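House rules for a robot that takes computers apart

I have been promising Kylie Hoani a proper write-up of our cell rules since June, and she has been far too polite to nag me more than once a fortnight, so I sat down this morning with a pot of tea and decided it would be finished before lunch. (It is now well past lunch.) Kylie is setting up something similar at Sodberg and wanted to know what we have written on the wall at Bilport, why it says what it says, and which bits she can steal. All of it, Kylie! Most of it was stolen by us in the first place, from a very good set of notes Liudmyla Fedoruk kept when she was at Panasiuk.

For anyone who has wandered in from elsewhere, we work on memory handling in second-hand desktop machines. Getting a stick of RAM in and out of a board is a job any of us can do with two thumbs while talking about something else, and it is a surprisingly fussy job for an arm. Our rules grew up around that fussiness. When I started here they fitted on a sticky note, and they were mostly Oksana Savchuk's handwriting with underlinings. Now they run to a page and a bit, which I think is still short enough that people read them.

I should say as well that none of this replaces a risk assessment. We have one, it's long, it was done properly with the robot standards open on the desk, and everyone who works in the cell has signed it. The house rules are the everyday layer on top, the things you want in your head at four in the afternoon when you'd like to get one more run in before going home.

Before anything moves

The tower is unplugged from the mains, and the mains lead leaves the bench altogether. We used to say "unplugged" and leave it at that, and then one day I found a lead lying behind a case with a perfectly live socket at the other end of it. Nothing had happened, but I didn't like it. After unplugging, hold the power button in for a few seconds and then go and do something else for a bit. The power supply is never opened, by a person or by anything else, for any reason whatever. If you think yours is faulty, the whole tower goes on the shelf with a label.

Wrist strap on for anybody reaching into the case, and clipped to bare metal on the chassis, please, and not to the painted outside. I know the strap is annoying. I have worn one for the best part of my working life and I still manage to tip my tea with it.

Then the loose things. Lay the case flat on its side, press down on each corner, and if it rocks, sort that out before you touch the pendant. Cables inside the case get moved away from the slots by hand. Cables outside the case get a look too, all the way along, with the arm's full travel in mind and not just the bit you're planning to use. The fixture plate goes next to the case and gets the same press on the corners.

While the arm is over the board

These are the rules that people tend to bend, me included. The last stretch down to the slots is done at the slow setting, every time, even on a board we have done all week. The module comes down upright. If it is leaning at all, stop and go back up, don't try to straighten it on the way in. Hands stay out of the case from the moment the arm is enabled until it has been parked and disabled, and "I'm only nudging that cable" counts as hands. Someone stands by the stop button, and that someone has no other job. Not making notes, not fetching screws, and certainly not looking at their phone, Maksym.

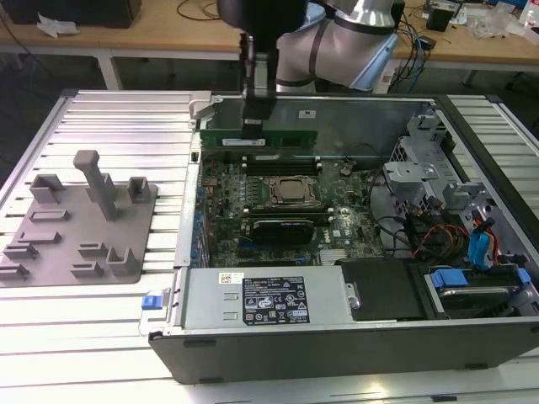
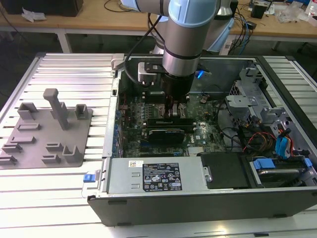
The arm working at the memory slots of an opened tower, with the fixture plate alongside.

What counts as a stop

We had a long and quite heated discussion over this one. Ghizlane Helmy argued that a stop should be anything the person at the button doesn't like the look of, with no explanation owed to anyone, and I argued for a list, being a list sort of person. Ghizlane won, and I'm glad she did. A list makes people hesitate while they work out whether the thing in front of them is on it. So the rule reads: press it if you want to. We reset, we put the kettle on if need be, and we carry on.

There is a very short list of things that end the run completely, though. Contact with any part of the board other than the slot we're working on. A dropped module. Anybody walking up to the bench who wasn't there at the start. In those three cases the arm is parked, the board gets a proper look under the lamp, and it goes in the book before the next attempt.

The book

It's a real book, with paper. Maksym Sydorenko has offered several times to turn it into something searchable and I'm sure he is right, but there is a lot to be said for a thing you can write in while wearing a wrist strap. We are up to 214 entries. Each one has the tower's number, the slot, who was at the button, and a line of plain English on what happened. "Fine" is a perfectly good entry. So is "stopped, didn't like it".

Kylie asked me what I'd put first if I could only keep one rule, and I've been turning it over all morning. I think it would be the person at the button with no other job. We let it slide for a while when we were short of people, and the quality of everything else went with it, from the notes to the tidiness of the bench. Your mileage may vary at Sodberg, where I gather there are rather more of you.

I still owe everyone the second half, on gripper fingers and how often to clean them, and I'd like to talk to the people at Treter before I write it, as they have strong views on wipes. If you have a set of rules of your own, do send them over. I'll happily swap you for ours.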